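Zorkbridge Automation Centre
Robot Cell Inspection Checklist, February 2022
Reason for inspection: tool contacted the work board during a pushing routine

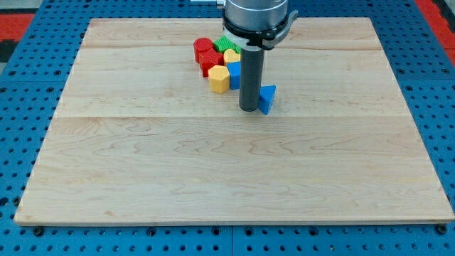 The cell remains restricted to reduced speed until all items marked Open are closed by the site supervisor.

1. Emergency stop, pendant and door: Pass. Both tested under power.

2. Tool rod and collar: Pass with comment. Collar re-tightened after the fault. Check again after 60 cycles.

3. Minimum tool height: Fail. The limit was missing from the Prulodow program after the last update. Restored and locked.

4. Work board fastening: Pass. Board to be centred before each run.

5. Contact force cut-out: Open. Set at 200 N, but the arm stopped late, at over 200 N. Sensor to be recalibrated.

6. Loose blocks: Pass. Blocks are to be placed by hand only with the arm disabled.

7. Fault log: Open. Entry 11 has no operator initials.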